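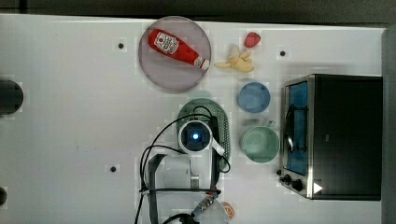
Ketchup bottle leaks and the seller wants it sent back — who pays?

Posted in: Shopping and Returns
2024-12-06

Danica Havlíček

Hello to all. I live in Petolham since February and I am still learning how the things are done here, so please forgive me if the matter is simple.

I ordered a mixed box of groceries from Favatmont, an online shop. The whole box cost me 25 pounds with delivery. Inside were sauces, rice, tinned fish and two jars of pickled peppers. When I opened it, the cap of one ketchup bottle was cracked and the sauce had gone over everything else. The tins I could wash. The rice was in a paper bag and I had to throw it away, and the labels of both jars came off.

I wrote to the shop the same evening. They answered politely that they will refund the ketchup only, and only after I return it in the original packaging. The original packaging is a wet carton which is already in the recycling. Also the postage to return one bottle is more than the bottle.

My order number ends in 428, and on their page they say that orders under a certain weight are "packed at the customer's risk". I did not see this sentence before I paid. It is on a separate page, quite far down.

What I would like to understand:

Can they ask me to pay for sending it back?
Is the rice also their responsibility, or only the thing which broke?
Does the sentence about the risk have any meaning?

I have photographs of the cap and of the carton, but I did not photograph the rice before it went in the bin. I regret this now.

Thank you for your patience.

3 replies

Imrie

they always try this. just tell them you'll leave a bad review, worked for me with a different shop (shoes)

Kazimír Tichý

Dear Danica, I had almost the same case two winters ago, with olive oil, so I will write what I learned then. I am not a lawyer, please check it with a consumer advice office as well.

When you buy as a private person from a business, the goods are normally at the seller's risk until they are in your hands. A sentence on a far page of the website does not change it. I would mention it once in your letter, calmly, and not argue about it for long.

The return postage for faulty goods should be paid by the seller. Ask them to send you a prepaid label. In my case, when I asked for the label, they wrote back the next morning that I may keep the bottle and they will refund me. It seems they did not want the oil either.

The rice is more difficult. It arrived spoiled, so in my opinion it is faulty also, whatever the reason. But you have no photograph. Write down what you remember, with the date and the hour of delivery, and send it together with the pictures of the carton. If the carton looks soaked in the pictures, it helps you.

Keep everything in writing — if they telephone you, send a short message after, "as we discussed today", and so on. If you paid by card, ask your bank about a chargeback. The bank will want to see that you tried with the shop first. Give the shop a clear day to answer, I gave mine two weeks.

For the jars without labels I would not ask anything. The peppers inside are the same.

Ballis

Agree with most of the above. One thing to add: look at who the seller is on your receipt. Some of these shops are only a marketplace and the box comes from another company, so your letter has to go to that one. Mine spent a month with the wrong people.

And do not send the bottle anywhere until they confirm the label in writing. Put it in a freezer bag, tie it and keep it under the sink.

Danica Havlíček

Thank you, Kazimír and Ballis. I checked the receipt and the seller is Favatmont itself. I have written to them this morning and asked for the prepaid label, and I gave them two weeks. Imrie, I think I will leave the review for later.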